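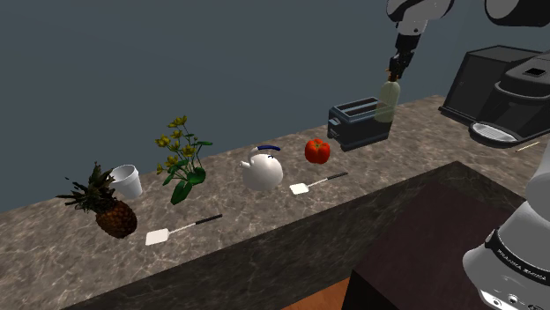
Figure 4. Simulated counter used in the student trials, with the arm holding the green bottle by its neck.

4.2 Trials in simulation

Mirjam Sutter's team ran 58 attempts at the bottle task and reported a favourable success rate. We are wary of it. Seven attempts were restarted by hand on the Friday and left out of the total. The students also tuned the grip on the same layout they were marked on, so the score says little about how the arm would behave on a counter it had not met. Colour and lighting were never varied.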